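Workshop tips: comparing two-finger grippers at the bench

Most of these notes come from trying grippers from Valtent and Rumutum on the same two-armed robot through November. They should suit anyone with a bench, a pair of arms and a short list of grippers to choose from.

1. Pick a cheap job and stick with it
A small whiteboard, a marker and an eraser cover most of what you need to see. Drawing tests a steady grip on something thin. Erasing tests a firm grip on something blocky, with some push behind it. Don't change the job halfway through or your early scores are worth nothing.

2. Use a plain tabletop
A light, single-colour top makes life easier for the head camera. Clear off the mugs and screwdrivers before you start. Watch the lighting as well. Arms throw long shadows over the work, and a dark eraser in a dark shadow is hard for a camera to pick out.

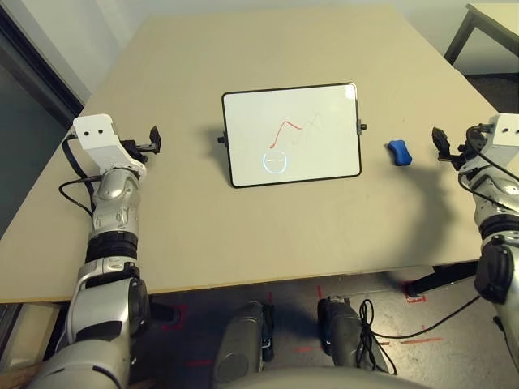
Move the lamp before you touch the camera settings. We lost an afternoon to exposure values on the Sovach controller when shifting one light fitting would have done it.

3. Mark the floor
Coloured tape on the floor lets you put the table back where it was. Check it at the start of each session and replace any piece that has lifted.

4. Leave slack in the cables
A wrist cable needs enough loop for the full turn of the joint. Run the arm slowly through its whole range with the gripper empty and watch for tugging. If a loop can catch on a table corner, re-route it.

5. Try the board upright and flat
Upright, the board can tip or slide when it's pushed. Flat, it stays put, but the wrist has to come in from above and the fingers can hide the marker tip from the camera. Score the two positions separately.

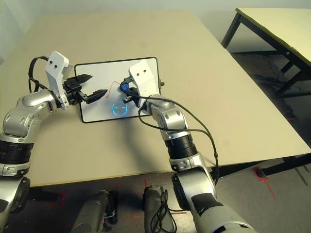
6. Check the fingertips
Marker ink and eraser dust build up on the pads. Wipe them with a damp cloth every 100 tries and let them dry. The Rumutum pads needed it more often than that, closer to every 70.

7. Write everything down
We logged 1,373 tries, and 224 of them had to be thrown out for missing notes on grip force. A paper sheet clipped beside the controller works fine. Put down the gripper, the force setting, the board position and the result, and fill it in before you reset the table.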